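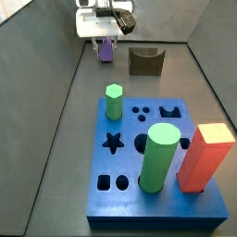

How I Make a Shape Sorter Last Past the First Week

Skip to the sanding part if you only want to know about pegs that stick. I won't be offended!

I've been fooling around with peg boards and shape sorters for years, first for my own kids and now mostly for the toy shelf at Urnus, the little play library where I help out in the mornings. People bring in sorters that their kids have given up on, and nine times out of ten there's nothing wrong with the toy. The pieces are too tight, or the whole set got dumped on the rug at once and the kid walked away (I would too). So this is my way of setting one up and fixing the fit, and then a few games for when the plain version gets old.

What you'll need

A sorter board with its pegs. Any kind.
A pencil
Painter's tape
Fine sandpaper, if your pegs are wood
A damp cloth and a dry one
A tray or a shallow box with sides
A shoebox for the pieces you're not using yet

The tray matters more than you'd think. Cylinders roll. I spent one whole October fishing the same one out from behind the radiator before I finally got smart and started using a box with low sides. If you can get one in a dull gray or another plain color, even better, as the bright pieces show up so well against it. My first one was a flowery serving tray and my daughter spent the whole time picking at the flowers.

Step 1: Clean everything

Wipe the board with the damp cloth and get into the holes with a corner of it twisted to a point. You'd be amazed at what lives down there. Crumbs, mostly. A hole with old cracker in it is a hole where the peg won't sit right, and I have sanded a perfectly good peg for no reason because I didn't check first. Dry it all off and let wooden pieces sit out overnight before you go on, because damp wood swells and you'll get a false idea of the fit.

Step 2: Try every peg yourself

Go through the whole set, slowly, and put each piece in its hole. Don't force it. You want it to drop in by its own weight or with one light push. Any piece that needs a shove gets a bit of painter's tape on it and goes to one side.

Try the sided pieces at every turn, too. A hexagonal peg ought to go in six ways, but on a cheap board the hole is often a hair off and only a couple of them work. When you find the good one, put a tiny pencil dot on the peg and another next to the hole. Kids don't notice the dots for ages. When they do, they think they've cracked a secret code, so you win either way.

Step 3: Ease the tight ones

For wooden pegs, fold a strip of fine sandpaper and give each side 3 strokes. Then try it again. Then 3 more if it still sticks. It's slow and a little boring, but you can't put wood back! Do the bottom edge as well and round it over very slightly so the peg finds its own way in. Wipe off all the dust before it goes anywhere near a child.

Plastic is a different story. I don't sand plastic pegs at all anymore, they come out scratchy and dull and I never liked the feel. Usually there's a little ridge left over from the mold, and you can take that off with the edge of a nail file. If the peg is just plain too fat, I leave it out of the set and write to the maker. I did that once with a set from Podatov and a new peg came in the mail, no questions asked.

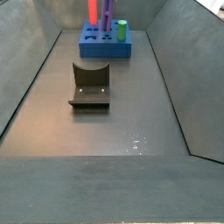 Step 4: Start with only a few pieces out

Put the rest in the shoebox, lid on, out of sight. For a little one I'd start with 2 pegs, and I'd pick them to be as different as I could. A tall one and a short one is a great pair. So is a plain round cylinder with something bumpy or notched. Different colors too if you have them, red and green or purple and green, so there are plenty of ways to tell them apart.

Leave the tall pegs standing in the board to begin with. Pulling a peg out is so much easier than putting one in, and a tall one gives small hands something to grab. I let them take everything out as many times as they want before I ever say a word about putting anything back. Some kids do that for days. Fine by me.

When they're ready for the putting-in part, hold the board steady with one hand. A board that slides away is maddening. If yours is light, a square of that rubbery shelf liner underneath does the trick.

Step 5: Add pieces, one at a time

One new piece, then wait. I know it's tempting to bring out three when things are going well (I do it all the time and regret it). Round ones first, then square, then the six-sided ones, and save anything with a pointed or gabled end until last. Those have to be turned just so, and a kid who hasn't got the knack of turning a block in the hand will bang it on the board and get mad.

Bang away, by the way. Banging is part of it.

Games for later

The feely bag. Drop a few pegs in a pillowcase and have your kid reach in and find the tall one, or the one with sides, with no peeking. Grown-ups are terrible at this. My mother-in-law took so long that the kids went off to have a snack.

The wrong hole. You put a peg over a hole that clearly doesn't fit and act baffled. Toddlers find this hilarious and will take over the job from you.

Cradle and bridge. If you've got one of those blocks with a half circle scooped out of it, it's worth keeping near the board even if it belongs to some other set. Scoop up, it's a cradle, and you can try laying a cylinder in it. Scoop down, it's a bridge or a garage door. We've had whole afternoons out of one block like that.

Trading. One kid holds the board and the other holds the pegs, and the peg holder has to ask which one is wanted. No pointing! You get some wonderful descriptions. "The one that's like a ladder but fat" is my favorite so far.

Putting it away

I store ours with the pegs standing in the board, whatever fits, and the rest in the shoebox with the name of the set on the lid. Ela sets come with a drawstring bag, which I love, although the bag does have a way of ending up on a teddy bear's head. Our Chauhan board came with nothing but a thin cardboard sleeve that gave out right away, so that one lives in an old cookie tin.

If a peg goes missing, don't throw out the board. Put a piece of painter's tape over the empty hole and carry on with what you've got. The peg will most likely show up next time you move the couch, and then all you have to do is peel off the tape.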